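Skarkari Workshop Refit - Progress Report to Koller
September 16, 2020
Prepared by Silvan Hämmerli 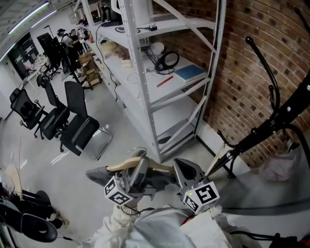
Theresia Eder asked after the last report whether the shelving would be in use before the tools come back, or whether everything would end up on the floor again as it did in spring. She would like the shelves assigned first and the boxes moved second, even if that costs us a week.

We have taken that advice and changed the order of work. The rest of this report covers what has been done since the grant's second payment, what has been spent, and what is left.

Floor and walls

The concrete floor is clear between the chairs and the shelving and has been swept and scrubbed twice. We looked at painting it and decided against it. The old paint in the back room started to lift after one winter, and bare concrete is easier to patch. The brick has been brushed down by hand. A few joints near the rear door are soft and need repointing, and Banex has been asked to look at them when they come for the drain.

Shelving

The white metal shelving is standing against the brick wall. The lower shelves are still mostly empty. They are meant for the heavy items: vises, the bench grinder, the boxes of fasteners and the offcut bins. The upper levels will take paint, glue and finishing supplies. Each level will get a label on the front edge, written large enough to read from the bench.

The perforated posts let us move the shelves up and down, and we expect to do that at least once after the first month of use. The unit has not been bolted to the wall yet. Silvan wants the layout settled before any holes go into the brick, but nothing heavy will be loaded until that is done.

Coats, bags and loose items

Participants used to leave coats on the benches, and on busy evenings this took up half the work surface. The black coat rack is now on the same side of the room as the shelving. It still needs a fixed spot. The choice is between the brick wall and the entry corridor, and we will try the corridor first. Long pieces such as poles and sticks will get their own upright bin so that they stop collecting between the furniture.

Tools in storage

The tools are still at Stivulen, where we rent 12 square meters. The inventory was finished on schedule and lists 655 items. Of these, 19 need repair, mostly chisels and planes with damaged handles. Two of the power drills failed the cord inspection and will be replaced. The storage contract can be ended at any month's close, so a short delay would mean one more month of rent and no penalty.

Spending

Shelving, labels and bins have come in under the amount approved. The saving is $200, and we ask permission to put it toward the repair of the hand tools. The cleaning line is fully spent. Electrical work has not been billed yet - the invoice is expected with the next statement. We do not foresee a request for additional funds.

Delays

The drain repair slipped by two weeks and held up the sink. The workshop can open without the sink, but finishing work will have to wait for it. The lock on the side door also has to be replaced, and we are waiting for the part.

Next steps

The shelf assignments will be drawn up first, with one sheet for each level. After that the shelving is anchored, and then the tools come back from Stivulen in three loads, heaviest first. Each load will be checked against the inventory and put away the same day. Theresia has offered to go through the assignment sheets before they are final, and we will send them to her with a floor plan.

The next report will include the electrical invoice, the repair list with prices, and the opening hours for the first term.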